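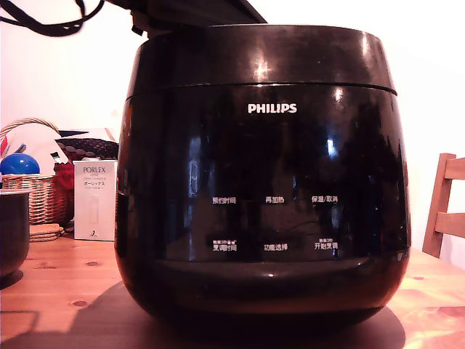 The quiet joy of a pot of rice

There is a smell that means supper is nearly ready in more homes than any other on earth, and it isn't roast chicken or frying onions. It's rice – warm, a bit sweet, faintly nutty, drifting down the hall before anyone has laid the table. I've loved it since I was small, and I've spent this spring finding out how many other people do too.

My first stop was a supper club called Korulton, run by Csenge Kovács from the front room of her flat. She grew up on stuffed cabbage, where the rice is packed in with the meat and left to soak up everything around it. These days she cooks a different grain every week and makes her guests taste it plain before any sauce goes near it. I thought I'd be bored. I had three bowls!

"People salt it, drown it and then tell me it has no flavour," she said, scraping the crusty bits off the bottom of the pan for me (the best part, and she knows it). "Eat it slowly. Jasmine is like flowers. Brown rice is like toast."

She's right about the toast. She's also very firm about washing. Cold water, a gentle swirl with the fingertips, pour, and again until you can nearly see the bottom of the bowl. Then a rest in the sieve while you chop your spring onions.

Ferenc Barta, who sells 2 kinds of rice and a great many kinds of bean at his shop, Mészáros, takes a looser view. He rinses once and gets on with his life. What he cares about is the rest at the end. Heat off, lid on, ten minutes, no peeking. Then a fork, never a spoon, lifting from the edges so the grains fall apart. I tried it both ways at home and the rested pot was so much better that I've become quite dull on the subject.

And then there are leftovers, which may be my favourite thing of all. Cool them quickly, get them into the fridge within the hour and use them the next day. Lucie Morin fries hers with an egg, a spoonful of butter and whatever herbs are wilting on the windowsill. Ásdís Kragh goes the other way and makes a cold-weather pudding, starting from raw short grain and a lot of milk, stirred for the length of a radio play and finished with cinnamon. She let me lick the spoon – I'd have asked if she hadn't.

Korulton's next supper is all about sticky rice, with mango if Csenge can find any ripe enough. I've already put my name down for two seats.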